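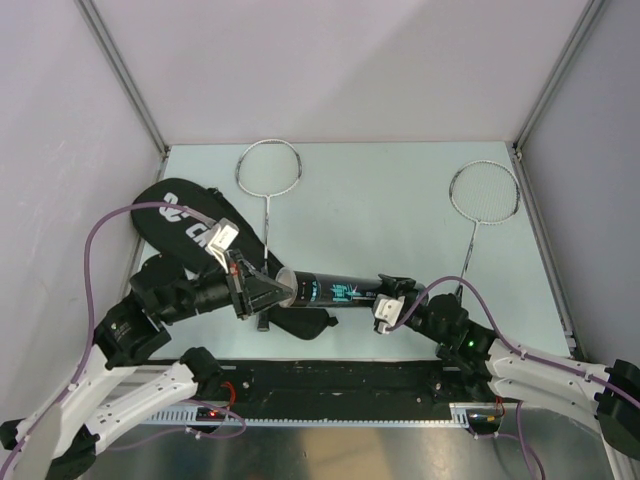

Taking a badminton club to a robot open day – worth it, and what do we ask?

Posted by mardlebank

Our club has been offered places at the Vustach open day in July. It is a smallish automation outfit on the trading estate behind the leisure centre, and for the past year they have been teaching a two-armed robot to deal with sports kit: rackets, racket bags, tubes of shuttlecocks, the lot. Somebody on our side mentioned it to somebody on theirs over a curry and now I have thirteen places and a form to fill in.

My trouble is that I am the only person in the club who thinks this sounds like a good evening. The rest want to know whether it can play. It can't play. I have been told very firmly, in writing, that it can't play and that we are not to ask it to.

What I would like to know from anyone who has been to one of these:

How long does the demonstration go on for, and is there anything to see if you don't know a gearbox from a biscuit tin?

Can juniors come? We have a few who are eleven and twelve and extremely interested in anything that might drop something.

What should we ask, so that we don't stand there nodding like people at a wine tasting?

The form also wants to know if we have "any process currently done by hand that would benefit from automation". We have a cupboard. I have left that one blank for now.

Posted by Omprakash Pant

I went to the one on March 20, 2025, so this may have moved on a bit, but go. Go for the slow bits.

You get a talk first, with slides, and the slides are the slides you would expect. There is an arrow that goes round in a circle. Then they take you through to the cell in two groups, and this is the part worth the petrol. The table has walls on three sides and the arms come in from the front, one at each end, and they put badminton gear in the middle of it. When I was there the arms were on the shuttlecock tube. One of them had hold of an end and the other was at the cap, and I have seen bomb disposal done with less care. Everybody in my group leaned forward. A grown man next to me said "go on" under his breath.

Why a tube is hard was the most interesting thing I heard all day. It is shiny, it is round, it rolls if you so much as look at it, and the cap wants just enough grip to come off and no more than that. The engineer said they could lift a brick all day long and no customer had ever asked them to.

Bags are worse, apparently. A racket is always racket-shaped. A cloth bag is whatever shape it was left in, so the arm has to work out what it has in front of it each time before it does anything. The wrists have cameras on them, and they had the close-up view on a monitor beside the cell, which I'd recommend standing near if you are short, or behind somebody who isn't.
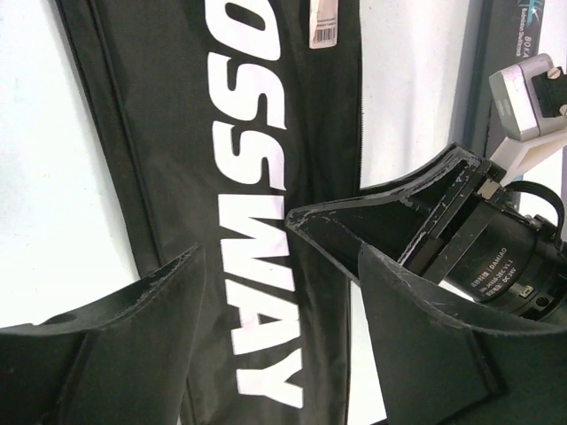

mardlebank says the juniors will want to know how fast it goes, and whether they are going to be bored stiff before it gets hold of anything.

It goes slowly. I won't pretend otherwise. Mine took its time, stopped, had what looked like a think, and carried on. I would tell the juniors beforehand, and I would feed them beforehand as well. They were letting under-sixteens in with an adult when I went, behind the yellow line, but check the form because these things change with the insurance.

Questions that got proper answers on my visit: what happens if the bag is put down the other way round? Who decides when a go counts as a failure? How many goes did it need before it was any use? (The figure for the tube was 316, and the engineer said it in the voice of someone who had been present for all of them.)

A question that didn't: "will it take my job". It was put by a man who is retired.

Posted by Nusell_Fan

parking is terrible. there are 200 spaces and they all belong to the tile warehouse. go round the back past Stetsiuk and leave it on the verge like everyone else

also the Arkance open day has better sandwiches but it's all conveyor belts

Posted by mardlebank

Thank you both. Form sent, juniors included, monitor noted. I put the cupboard down in the end – they have rung up and would like to see photographs of it.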